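Grilia Cable Sorting – Frequently Asked Questions

Grilia is a small website about short cables: sorting them, coiling them, labelling them and putting them somewhere you'll find them again. We're Leonie Kofler and Ottilie Hauser, and between us we answer nearly every message that comes in. A lot of them ask the same things, so we've gathered the answers here. If yours is missing, write to us! We love a good cable question.

GETTING STARTED

I have one enormous tangle. Where do I begin?

With the loose ends. Tip the whole lot out on a table and look for any plug or connector you can lift free without pulling anything else along. Take that one out, lay it straight, and look again. Resist the urge to shake the bundle, however satisfying it sounds. Shaking pulls the loops tighter, and you'll be picking at a knot the size of a walnut for half the evening.

Long cables first or short ones?

Short ones. They slide out of the heap easily and the pile shrinks quickly, which is a lovely feeling when you've been dreading the job. Leonie does it the other way round and is perfectly happy, so if you've got one great long extension lead wrapped round everything else, start with that.

How long will it take?

A kitchen drawer is usually done in the time it takes to listen to an album. Ottilie's biggest single box held 42 cables and took her from just after lunch until 4 in the afternoon, with a break for cake. Please don't race. You're more likely to bend a connector when you're hurrying.

Do I need to unplug things first?

Yes, please. Everything on the table should be disconnected at both ends before you start handling it. If a cable runs into the wall or into a box and you don't know what it does, leave it where it is and ask someone who does.

What do I need to buy?

Nothing at all to begin with. A table, a lamp and a few bowls will do. You may want labels later on, and a box with dividers is a treat, but do one whole sort before you spend any money. You won't know what size of box you want until you've seen what you have.

THE TABLE

Does the surface matter?

More than we expected when we began! A bare, smooth surface lets a cable turn and settle as you lay it out, where a tablecloth grabs at it. Crumbs and grit are a nuisance too, so wipe down first and let it dry.

Colour makes a real difference. A black cable on a black worktop is easy to lose, and a white one on a white table isn't much better. If all your cables are dark, spread out a sheet of pale paper. If they're a mixture, choose whatever suits the majority and keep a sheet of the opposite shade to hand for the rest.

Can I use a patterned surface?

You can, and we're very fond of them. We had assumed that a busy pattern would swallow everything, but it depends on what you put on top. Black marbling with pale veins is a great one to try. Strong colours stay bright against it, so a short red cable is easy to follow from end to end. White connectors take a bit more looking for among the white streaks, and black cables are happier against something pale and plain, such as a light wall behind the table.

The first of these has a short red cable, with a white connector at one end of it. The second has a black cable looping in front of the pale wall.
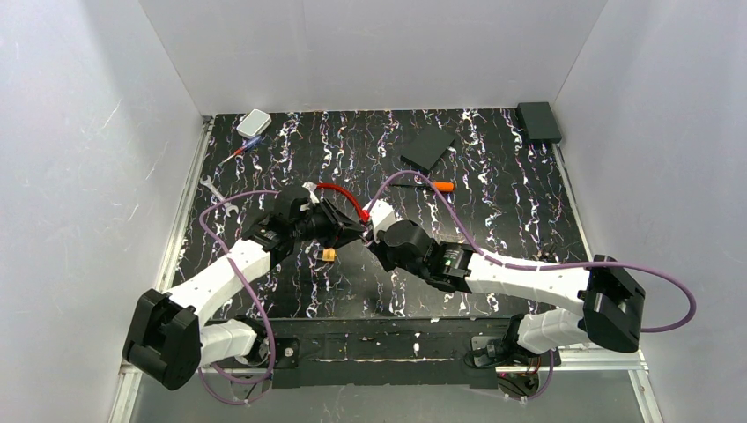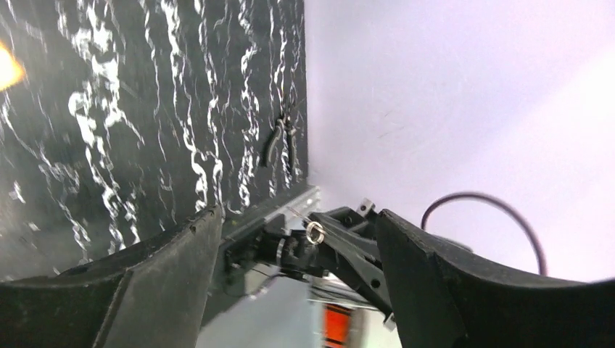 What sort of light is best?

Daylight from the side is gorgeous if you can get it. In the evening, use a lamp you can move. Glossy worktops throw a bright patch back at you, and it will sit exactly where you're trying to read the tiny print on a plug. Shift the lamp a little to the left or right and the patch moves off. We'd avoid coloured bulbs altogether – red and orange insulation look nearly identical under a warm one, and Ottilie once filed seven cables under the wrong colour that way.

Can I do it on the floor?

Of course. Lots of people do, and a hard floor gives you masses of room for the long ones. Sit on a cushion, keep the pets out, and put down a tray for the small stuff.

HANDLING AND COILING

How do I hold a short cable without kinking it?

Hold it near both ends and let the middle do what it likes. A short cable makes a natural arc between your hands, and that arc tells you a good deal. If it's smooth all the way along, lovely. If there's a flat place or a sharp corner, that section has been folded at some point and deserves a closer look. Don't force it straight. Lay it down overnight and see whether it eases.

Should I hold it by the connector?

Hold the firm body of the connector when you're plugging in or unplugging. For simply moving a cable about, take the insulation a little way behind the connector. What you want to avoid is tugging on the thin part where the two meet. That's where so many good cables come to grief.

What is the Ghoneim coil?

Our name for the loop we use on anything shorter than your forearm. Bring the two ends together so that they lie side by side, let the middle form one open loop, and put a single soft tie round both ends. That's all there is to it! It stores flat, it opens in one movement, and both connectors are at the same side of the loop, where you can compare them.

It's not suitable for stiff cables. If the loop fights you, let it lie straight in a long tray.

And for longer ones?

Make loose circles, each the same size, and give the cable a small roll between finger and thumb as you bring each circle round. If the coil starts turning into a figure of eight, let it. The cable is telling you which way it wants to go. Wrapping it round your elbow is quick but puts a twist in every turn, and you'll meet all those twists again next time you need it.

Are wire ties all right?

We prefer fabric strips or the soft hook-and-loop kind. Wire ties do the job if you keep them slack, but nearly everyone gives them one extra turn. Rubber bands go sticky. Leonie has scraped old rubber band off enough plugs to have strong feelings on the matter.

SORTING

By colour, by length or by connector?

Connector first, then length. Colour is the most fun and makes the prettiest drawer, and we'd never stop anyone, but when you need a cable in a hurry you're looking for the thing on the end of it. You can always arrange by colour inside each group. Red ones at the front, in our house.

What about cables with nothing on one end?

Keep them together in their own bag and mark it clearly. They belong with repair bits and pieces, well away from the everyday ones. Never plug in a mains lead that has bare ends.

I've got several that look exactly alike. How many should I keep?

Two of each is our usual answer, plus one more if it's a sort you lend out. We know that's hard. Try putting the extras in a box with the month on it – March, say – and see whether you go looking for them before the next spring clear-out.

How can I tell whether an old one still works?

You can't by looking, sadly. Try it with something you know is working, and do that before you put it away. Anything with split insulation, a scorched plug or a loose connector goes straight into the recycling bag without being tried.

Where do the unwanted ones go?

Most recycling centres have a place for small electricals and cables. Check locally before you set off. Please keep them out of the ordinary bin.

STORAGE AND LABELS

What is a Vikness tray?

A shallow divided tray that Ottilie designed and named after the place where she was staying at the time. The plans are on our downloads page. It's cut from thick card, it has a wide section along the back for straight cables and a row of square ones at the front for coils, and it fits most desk drawers with a bit of trimming. Readers have sent in some wonderful versions. One had 37 little sections and must have taken weeks.

My drawer is deeper than the tray. Can I stack them?

Two will stack nicely. With three, the bottom one gets forgotten. Put the things you use least down there and stick a list to the front edge of the top tray.

What do you write on the labels?

What it fits, and which room it lives in. "Kitchen radio" is far more use than the proper name of the plug. Fold the label round the cable so it makes a flag, and place it a little way back from the connector so that it doesn't get in the way.

Do you still sell the Orel labels?

No, we ran out, and we decided against another printing. Plain masking tape and a pencil work beautifully. The Orel template is still free to download if you like the little border.

Can I hang cables up instead?

Yes! A row of hooks inside a cupboard door is brilliant for anything you use every week. Hang each coil by its tie, keep to one coil per hook, and leave enough room below so that the ends don't get shut in the door.

KEEPING IT UP

How do I stop it all tangling again?

Coil each cable when you unplug it, before you put it down. That habit does more than any tray. And close the lid on the box when you've finished, especially if you share a house with a cat.

Mine stays tidy for a month and then falls apart. Any advice?

A month is good going. Keep one open bowl on the desk for cables you haven't got time to put away, and empty it when it's full. We've both got one. Leonie's is currently rather full.

Can I send you a picture of my sorted drawer?

Please do! We put new ones up as they arrive, and untidy "before" pictures are every bit as welcome. Tell us what you sorted it on, too. We're keeping a list of favourite surfaces, and so far there's a school desk, two ironing boards and a surprising number of baking sheets on it.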